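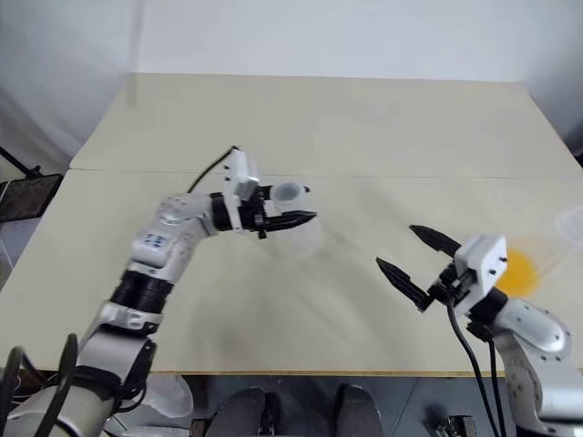 **Figure 1.** Two-arm cell at the start of a cup trial. The left gripper holds a translucent plastic cup; the right gripper is open.

### 4.2 Clearing cups

Cup clearing was the hardest of the 10 chores in the Prilell set. We ran 337 trials at the Grevcombe site, using the Garnholm controller with no change in settings between trials. A trial passed if the cup ended upright in the rack within the time limit. The controller passed 81 trials. Most failures came at the handover, when the second gripper closed too early or too low on the wall of the cup. Clear plastic also gave poor depth readings, and the planner often placed the rim too far back. We do not consider this chore ready for home use.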